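The Ritchie Cure

Murdo Skinner had paid 72 dollars for it and wanted everybody at the Bedine to know it worked.

"Slept right through," he said. "Two nights running. You put it under the mattress and that's all you do."

"You slept through in August too," said Lewis MacLeish. "You slept through a fire alarm."

"That was different. That was beer."

Lewis turned the leaflet over. It said the Ritchie had been tested on 2000 sleepers in Jakholm. It didn't say who had tested it, or what the sleepers had been doing before, or where Jakholm was. Lewis had driven a truck for most of his life and had never seen a sign for the place.

"What's in it?" he asked.

"Minerals."

"Which ones?"

Murdo looked at the bar for a while. "The good ones," he said. 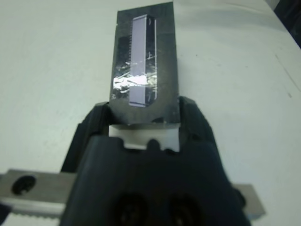 Dark, narrow and 72 dollars.

Lewis took one home to Clastton that night, mostly to shut him up. He slid it under his side of the bed and lay there listening to the refrigerator. At two he got up and ate some cheese. At four he was still awake, going over what he would say — he had a good line about the minerals.

Then it was past nine and the sun was on the wall.

He pulled the thing out and put it in the drawer with the dead batteries. When Murdo called, he let it ring a few times before he picked up.

"Well?" said Murdo.

"It was the cheese," Lewis said.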